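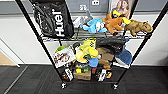 Plush toys, bags and small packaged goods on a black wire cart.

Dec 7, 2018

Most online stores know what it costs to send an order out. Few can say what it costs to take one back. The returns manager at Staveder, which processes returned goods for small retailers, has worked on that second figure since May, when the firm moved its sorting operation to Pomare.

"The carrier charge is the part everyone sees," she said. "It's on an invoice. Opening, checking, repacking and relisting are labor, and labor gets booked to the warehouse as a whole. So the return looks cheap."

Her group timed 238 returns from one client, a seller of children's goods. The median handling time was 64 minutes per case of mixed items. Waiting was left out of that number. Items sat for a median of 3 days before a decision was made on them, mostly because the order number was missing or the reason code was blank.

"Reason codes are the weak point," she said. "If you offer a customer fifteen choices, they pick the first one. We cut the list to six, and 'other' now requires a sentence." 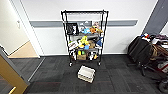

Which returned items take longest to grade?

Soft goods and anything with an opened inner bag take longest. A sealed carton is checked for damage and a matching barcode, then goes back to stock. A soft item has to be inspected along the seams, checked for odor and hair, and compared with the listing for missing tags. If the inner bag is open, a second person confirms the grade.

Staveder uses four grades. A is resalable as new, B needs new packaging, C goes to a secondary buyer and D is scrapped or recycled. She said the boundary between A and B causes most of the disputes with clients, who would like more A than the rules allow. The written standard now runs to two pages and defines a crushed corner by its depth.

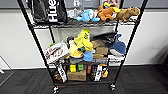
Soft toys and boxed items share the shelves of a wire unit on casters.

The grading records are kept in Cimerora, a stock program that Staveder adopted after outgrowing a spreadsheet. The import from the old file took longer than planned. Dates had been typed in two formats, and around 45 product codes had lost their leading zeros.

"We fixed those by hand," she said. "I wouldn't write a script for that again. You spend the afternoon on the exceptions anyway." 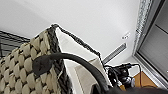

Bulky items are billed differently. Their weight is low, but carriers price by dimensions, and a customer will often send one back in a larger box than it came in. Staveder now asks clients to print the original carton size on the return label. One of them, Zilbridge, has gone further and refunds the shipping only when that size is used.

She was doubtful about extending the rule to everyone. "It works if the customer kept the box. A lot of them didn't, and then you're arguing over a few dollars with somebody who might have ordered again."

The next change is to the intake form, which will ask for the order number before anything else.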